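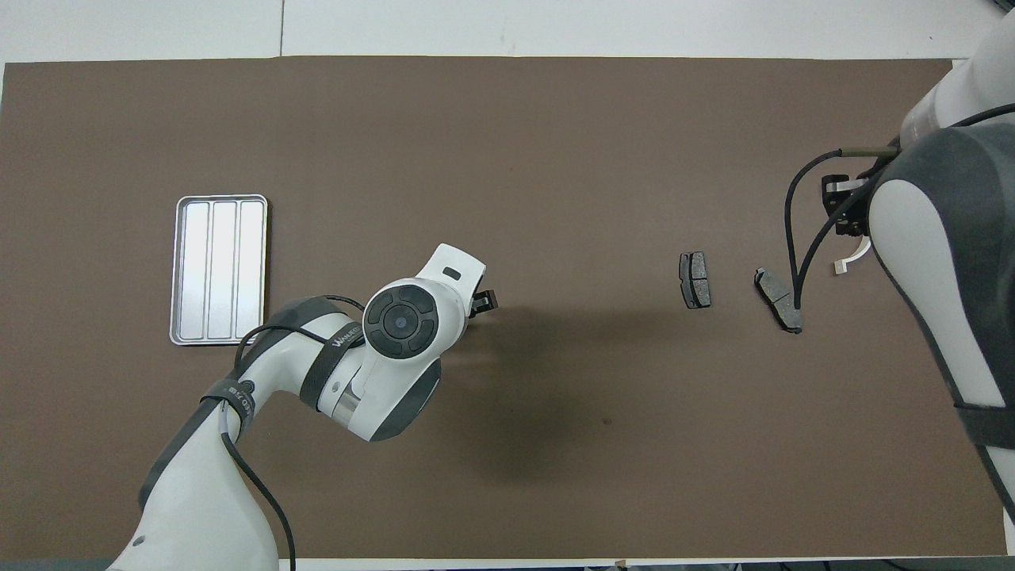 The sales deck for the Plevar cell says it can be "re-tasked in an afternoon." I've now sat through most of one of those afternoons, and by the time I left the two arms had been re-tasked to the point of hovering.

The cell lives at the back of Birkemby, a parts outfit that sorts and kits brake pads for small garages. What it's meant to do sounds modest. Pick up a pad, turn it the right way round, set it down beside its hardware, and leave the little black bits in the tray. A teenager on a summer job would have it sorted before morning tea.

I came to watch the set-up, the part that never makes it into the brochure. Before the arms do any useful work, someone has to teach them where the table is. Both arms are jogged down to a series of touch points, the offsets are saved, and then the whole lot is checked again with the grippers closed. At Birkemby the list runs to 47 steps. Step 12 is to re-tension the cable straps. Step 13 is to move each arm through its full reach and see whether you got step 12 wrong.

Cables are the dull heart of the thing. They run down the outside of the arms, held by straps, and they need enough slack to let a wrist roll over but not so much that a loop hangs into the work. The manual allots one paragraph to this. The handwritten notes taped inside the cupboard door run to five pages, and I know which I'd trust.

Then there's the covering on the table. It's brown and matte, and it was chosen after a glossier one threw back so much light that the vision software kept finding pads that weren't there. Fair enough, but a change of covering means a change of height, even if it's only a whisker, and a change of height means the touch points have to be done again. I asked how often it gets replaced. "When it looks tired," I was told, which isn't a maintenance interval I could find in the manual either.
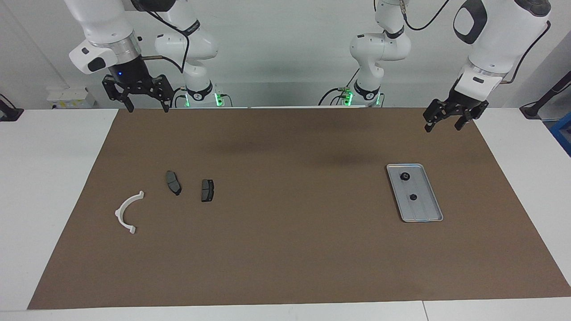

Jaqueline Ponce thinks I'm being unfair. The slow part is slow once, she told me over the phone, and after that you load the saved set-up and get on with your day. She reckons a hand-kitting bench drifts just as badly, only you don't see it until a garage rings up to complain, and she'd take a machine that stops and sulks over a person who guesses.

I'll give her the last bit. But the saved set-up only holds while nothing moves, and things move. Grippers get swapped. A tray comes in from a different supplier with a slightly taller rim. Pads are awkward customers as well, with a worn-in habit of landing at whatever angle suits them, and a finger that closes neatly on one shape can skate off the next.

The firm's target is 600 kits a week. The best week so far has been roughly 500, and that one included a good deal of help from human hands, which the weekly report puts under "assisted." I'd like to see a column for the hours spent on touch points and straps. There isn't one.

Plevar says a new calibration routine, code-named Cervantes, will cut the whole business down to a few minutes. It was due in January. The notes in the cupboard have had another page added to them in the meantime, mostly about straps.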